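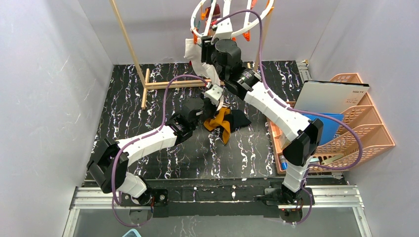
Chathurika Munshi on wash day, odd socks and what the dryer does to wool
Posted 3/14/20

Chathurika Munshi ran the counter at the Sivakumar laundry in Pollgate for 12 years before she started teaching evening classes on looking after clothes. The classes are held upstairs at the Ovska Street library and cost $12 a night. The February one was on socks and underwear, and it filled up.

"People think it will be about stains," she says. "It's mostly about sorting. If you sort well you don't get half the stains."

She grew up in a flat with four sisters and one sink. Washing was done by hand on Saturday mornings, and her job as the youngest was to match the socks at the end. She says she hated it. When she moved to Canada and got a job at the laundry, matching socks was the first thing they gave her to do.

At Sivakumar most of the work was shirts and hotel linen, but there was a wash-and-fold service as well, priced by the bag. A family bag might hold 92 pieces, and the small things took up most of the folding time. Every customer's socks had to go back to the right customer, so each bag was washed in its own mesh sack with a numbered tag.

"I still use the mesh sack at home," she says. "Socks go in it when they come off your feet. You zip it, you wash it, you open it at the line. I haven't lost one in years."

She is relaxed about colours. She washes most everyday socks together in cool water, apart from anything new and red, which she does alone for the first couple of washes. White cotton goes in with towels on warm. Black things she turns inside out, as the fuzz shows less on the side you don't see.

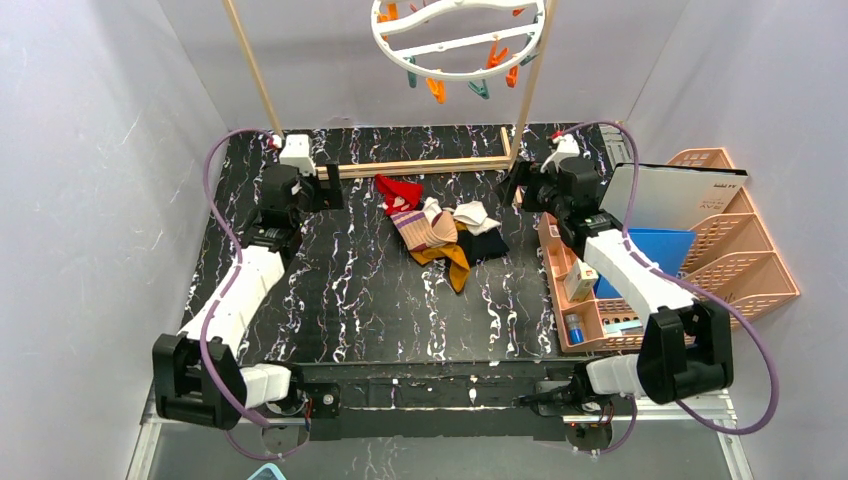 Socks in red, white, mustard and stripes, with a piece of black fabric.

Wool is where she gets strict. She used to see the same thing at the counter every fall, somebody holding a hand-knit sock that had come out of the dryer the size of a child's.

"They always asked if I could stretch it back. A little bit, sometimes. If it has felted, no. I told them to give it to a kid."

Her own wool socks are soaked in a basin with a small squirt of Griltico, a plain liquid soap with no scent that she buys by the jug. She leaves them for ten minutes, presses the water out without wringing, and rolls them in a dry towel. Then she stands on the towel. She was a bit shy about telling me that, but she says it works better than squeezing by hand, and her husband does it too.

I asked about fabric softener. She doesn't use it on socks at all. She finds it leaves a coating and the socks stop soaking up sweat, and she would sooner have them a bit stiff off the line. Vinegar in the rinse is fine if you like it, she says, but she stopped bothering.

Drying is done outside from April to October and in the spare room the rest of the year. She hangs socks from the toe, one clothespin for each pair. Hanging them from the cuff pulls the elastic, she says, and leaves a dent right where it rubs your leg. A shirt goes upside down by the hem. Sweaters are dried flat on a rack and turned over once.

She prefers wooden clothespins outdoors, where the plastic ones go brittle in the sun. Indoors she doesn't mind what they're made of. She bought a carton of 144 when the hardware store in Pollgate closed and is still working through it.
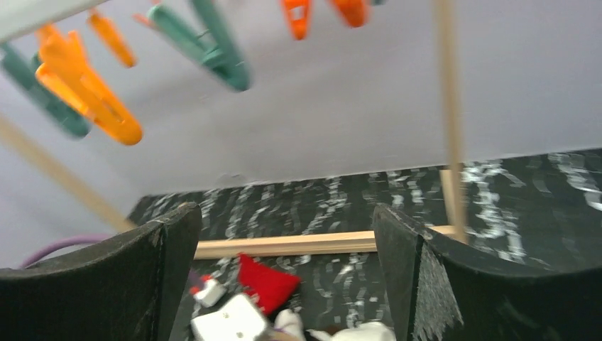 Mending, and when to stop

The last half hour of each class is darning. Munshi hands out a wooden egg and a card of grey yarn and has everyone work on a practice square first. Some people bring a sock from home and go straight to the heel, and she lets them.

"Catch it when it's thin. Don't wait for the hole. If you can see your skin through it, that's the day to fix it."

A thin heel takes her one evening in front of the television. A real hole takes 2 evenings and uses enough yarn that the patch can feel lumpy in a tight shoe, so she keeps those pairs for boots. Cotton sport socks she doesn't darn. The thread is too fine and the rest of the sock is usually worn out by then as well. They get cut open for rags.

She doesn't keep odd socks for long either. There's a basket by her washing machine, and anything still single at the end of the season goes to the rag pile or gets worn with another odd one. Her daughter wears them mismatched on purpose, which she has decided not to argue about.

The next class is on shirts: collars, cuffs and how to iron a sleeve without putting two creases in it. Bring a cotton shirt you don't mind practising on. Irons are supplied, but there are only a few to go around, so bring your own if it's easy to carry. Sign up at the library desk.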